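Library News | Notices

Weslow Library Changes Loan Rules for New Year

The Weslow Public Library will stop charging overdue fines on books and magazines as of January 1, 2024. Existing fines on those items will be cleared from members' accounts the same day. Fees for lost or damaged items stay in place.

Under the new rules, a book can be renewed 2 times unless another member has placed a hold on it. Members may have up to 10 items out at once, up from 5. A book that is 47 days overdue will be marked as lost and the replacement cost billed to the account.

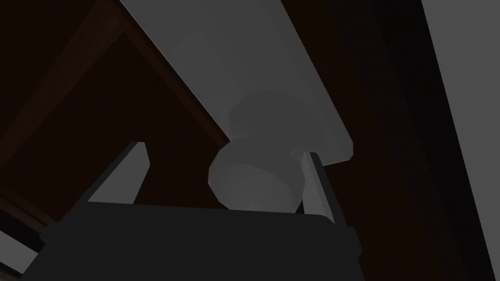
Two gray gripper fingers, one on each side of an object.

"We want people to bring the books back and keep using their cards," said library director Rosemarie Nolte. She said the old fines brought in less than it cost to mail the notices.

Members whose cards were blocked over unpaid fines do not need to fill out a new form. They should stop at the front desk with a photo ID and ask to have the card turned back on. Parents can do this for children under 16.

Items borrowed from the Carnton branch follow the same rules but must be returned to Carnton until May, when the shared book drop opens.
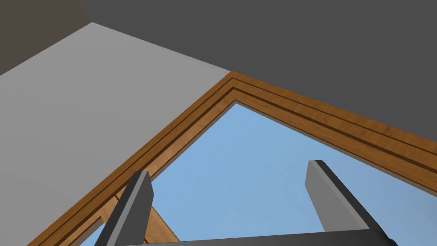
Blue sky through a wooden window frame, with the dark gray ceiling and light gray wall beside it.

Questions about accounts can be taken to Nafula Mwakyusa at the front desk during open hours.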